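Print this page | E-mail this page

Lernari notebook – place planner, plate task in sim
April, entry started 9:40
Ildikó Bíró

Picking up from the branch where the release pose sampler was split out of the planner. Goal for the day is to find out why the place step times out on the plate task when the pick step does not. The kitchen set is the same one used for the pick runs, Franka arm on the right side of the table, open box and clutter on the tabletop.

Baseline first. Ran 981 episodes overnight with the old sampler, seeds fixed, object set unchanged. 270 ended in a planner timeout. Nearly all of those are in the place phase. Pick failures are a separate list and I am leaving them alone for now.

First guess was the box flaps. The collision model for the box is a set of thin convex pieces, and the inflated version of the tall flap takes a large bite out of the space left of the plate. Swapped in the uninflated mesh and reran the timeout seeds only. Small improvement, not enough to explain the count.

Second guess was the attached object. When the gripper closes on the articulated figure, Starus attaches it to the hand as one rigid body, using the joint state at the moment of grasp. If the limbs move during transport, the planner keeps checking the old shape.
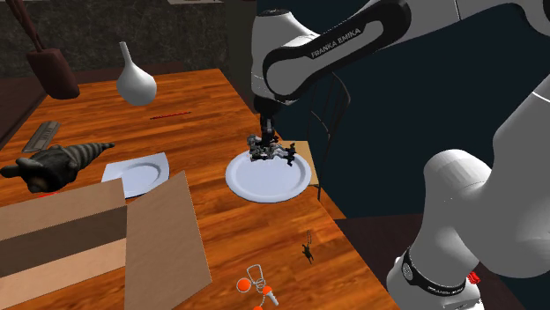

Attached body check

Wrote a small script to dump the attached mesh next to the simulated link poses at every control step. On the bad seeds they disagree as soon as the wrist starts to turn. The outer links move and the planner never hears about it. It then rejects release poses over the plate for a collision with a limb that is no longer there.

Two ways to fix it:

1. Refresh the attached body from joint state before each planning call. Correct, but the broad phase has to be rebuilt each time.
2. Replace the attached mesh with a swept hull over the joint limits. Cheap, but too fat for anything near the plate rim.

Went with 1. The rebuild is slower than I would like, so it now runs only when a link has moved past a threshold. Threshold is in the config under attach_refresh, not hard coded.

Also found that the wrist camera mask was eating part of the object. The self filter in Gerik uses a padded gripper model, and the padding covers whatever sits close to the jaws. The pose estimate was being fit to the upper part only, with the lower link missing from the cloud.

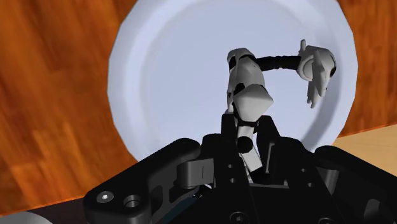 Cut the padding on the fingers and left it as it was on the gripper body. The fit residual came down on every seed I looked at. One side effect: a few finger points now leak into the cloud, and the outlier filter has to deal with them. It does so far, but the filter was tuned on the old padding and should be looked at again.

Reran the 270 timeout seeds with both changes. 68 still time out. I went through the logs and most of the remainder have the start state flagged as in collision with the table, so the planner never gets going. That looks like a contact margin problem and not a sampling one. Did not chase it further.

15:20 – set the planner budget back to 900 ms. It had been raised to hide the timeouts.

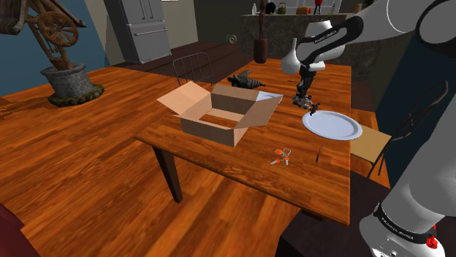 Side view, gripper by the plate rim, box flaps open.

To do:
- contact margin between table and attached body
- retune outlier filter
- port the refresh call to the Ngau branch
- full run with new seeds before merging

Print this page | E-mail this page

Comments (3)

mtk: Does the refresh happen before or after the grasp is confirmed closed? If before, you could attach a shape that is still settling.

I. Bíró: After. There is a short wait on finger velocity, then the attach. I will put the wait time in the config too.

rsl: We saw the start state problem on the Ngau branch. Check whether the table mesh is loaded twice. Ours was.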